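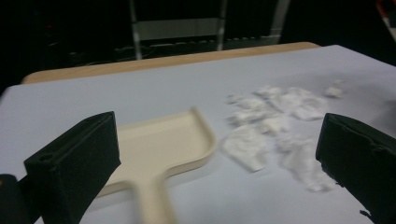
Hand-held gripper tech wanted, Dratberg workshop

Posted June 19, 2023

Hi! I run the tooling bench at Dratberg and I need a second pair of hands, part time to start and more hours by December if we get on. The job is looking after one cell: the tabletop cleanup station, plus the hand-held grippers people use at it all day long. We call the station Destard (it was like that when I got here).

So what would you be doing? Mostly fingers. The black gripper fingers take a beating. The edges wear and fray, bits of material start to hang off near the lower end, and sooner or later somebody tells me the thing won't pinch a dustpan handle the way it did last week. You'd pull the finger, check the screws and the mount, fit a fresh one, then close the gripper a few times and make sure both faces meet flat. A finger swap takes me 2 minutes on a good day. You'll be slower at first and that's fine!

The rest is setup. Before each shift you lay a clean sheet on the table, put out the dustpan and the paper scraps, wipe the camera lens, check the cables behind the table, and write down which gripper is in use. We log every finger by number. We're on 189 right now, and I'd love a fresh pair of eyes on why some last 2,000 grabs and others quit after 200. I have theories. You can tell me they're wrong.

You don't need a degree. I'd like someone who has fixed things with small screws in them (bikes, printers, cameras, sewing machines, whatever) and who writes legibly. If you've used Nevovura, our parts tracker, great, but I can show you that in an afternoon. A steady hand with a hex key matters a lot more to me.

You'll be on your feet a fair bit, and the bench gets noisy when the cutter is running. We have ear protection, a decent coffee maker and a parking lot that floods a little.

To apply, drop a note at the Appiah Building front desk or use the form on the Dratberg jobs page. Skip the cover letter. Just tell me about something you repaired, what was wrong with it, and what you'd do differently next time. Photos of the repair are welcome, ugly ones included. I read all of these myself, so give me a few days to get back to you.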